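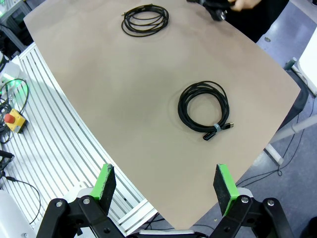 Does Automatic Folder Sync Replace a Backup? A Test of Two Programs

Student project report
October 15, 2016

1. Why we did this

Most students in our program keep their coursework in a folder that syncs itself to a server. Ask them if they have a backup and they say yes, it syncs. We doubted that. A sync program is built to make two places match, and if one place has a ruined file in it, matching is the last thing you want.

The makers of these programs do not help. Doler is sold as a sync tool, but its welcome screen says "your files are always safe." Brerko calls itself "sync and protect." Neither one says what it protects against. We wanted to find out before believing either of them.

2. What we used

We set up two desktop computers in the Dwivedi lab and a shared network drive. The test folder, which we named Miltley after the old class server, held 71 files: text documents, spreadsheets, photos, a few sound recordings and one database. Both programs were installed with the settings they come with. We know that many options can be changed later, but we also know that hardly any of our classmates change them.

Before each test we made a separate copy of the folder on a drive that stayed unplugged while the programs ran. We compared files with a checksum tool, so when we say a file came back, we mean it came back the same to the last byte.

3. The tests

There were 6 tests, each run on both programs:

Delete one file and empty the trash.
Save over a document with an empty one of the same name.
Rename a folder while the other computer is offline.
Edit the same file on both computers while one is offline.
Scramble the contents of all files with a script, as a virus might.
Pull the network cable halfway through a large copy.

After each test we waited 20 minutes for the programs to settle, then tried to get the original files back using only what the program offered in its own menus. We did not call support or search forums. A student with a paper due the next morning might do both, but we wanted to know what the software could do by itself.

4. Results

The single deleted file was easy. Both programs keep deleted items on the server for a while and both gave it back. This is the test that every review does, and it is probably why the reviews are so cheerful.

Saving over a document was another matter. Brerko kept the earlier version and restored it. Doler had a "previous versions" menu, but it was grayed out, and a help page told us that versions must be turned on first. Turning it on after the damage did nothing for us.

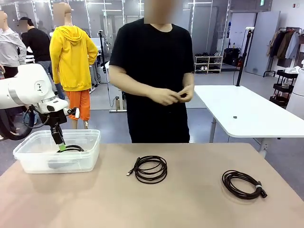 Page 2

The renamed folder confused both. Doler ended up with the old folder and the new one side by side, each complete. Brerko moved most of the files and left a few behind in the old folder with no warning. Nothing was lost, strictly speaking, but we had to compare the two folders by hand to be sure of it.

With the double edit, Brerko saved both copies and added the computer name to one of them. Doler kept the newer one and dropped the other. We ran this again because we did not believe it, and got the same result.

The scrambling test was the one we cared about most. Both programs copied the ruined files to the server and then to the second computer, quickly and without complaint. Brerko could bring the old versions back, but only one file at a time – right click, choose the version, confirm, wait. We restored all of them that way. With a real folder of several thousand files we would have given up. Doler could not restore any.

The pulled cable caused no lasting trouble for either program. Both picked up the copy when the connection came back.

5. Limits

This was a small test on one network, with the versions that were current in June. A later update may fix some of this. We did not test the paid plans, and Brerko says that its paid plan can restore a whole folder at once. We have no reason to think that is false, but we have not seen it work.

6. What we think

Brerko did better than Doler, and we would still not call it a backup. It is a sync program with a short memory. How short is hard to say – the settings page says old versions are kept "for a limited time" and we could not find a number anywhere.

We suggest keeping a second copy on a drive that is disconnected most of the time, and trying to restore something from it at least once a term. In our own group, two of us had never tried a restore before this project.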